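Out & About > Visits > Open Days

Print this page | E-mail to a friend

An afternoon at Stondlow, where the tea is not for you

By Ysaline Delaunay

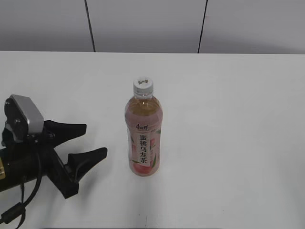
I had come for the free parking and the sausage sizzle, and stayed for the arms. Stondlow opens its automation lab to the neighbours on one day a year, and on Fri 8 July a good crowd of us filed past the sign-in desk, collected lanyards and were told to keep our elbows in.

The star turn was a gripper the staff call Isto. Its task was a bottle of peach oolong tea on a big white table. Two black fingers, wide open, a few centimetres off the label, and a room full of adults holding their breath. I've watched penalty shootouts with less tension. A boy near me asked whether it was allowed to drink the tea afterwards, and the engineer gave this more thought than I expected before saying no.

Isto's minders want 1,000 recorded grasps before they change anything. They had 38. A clear bottle is a rotten thing to pick up, apparently, as the cameras are inclined to look straight through it. I have the same trouble with glass doors.

Next door was Prieto, a sorting line, which was having its lunch. We admired it through the window for 5 minutes.

The gift shop sells a Grultis mug and a pen. I bought the pen. The sausages ran out before two, and the queue for them was the one process on site that could have used a robot.

Entry is free, under-twelves need an adult, and the next tour is in September. Book early if you want the parking.

We use cookies to improve your visit. Accept | Manage settings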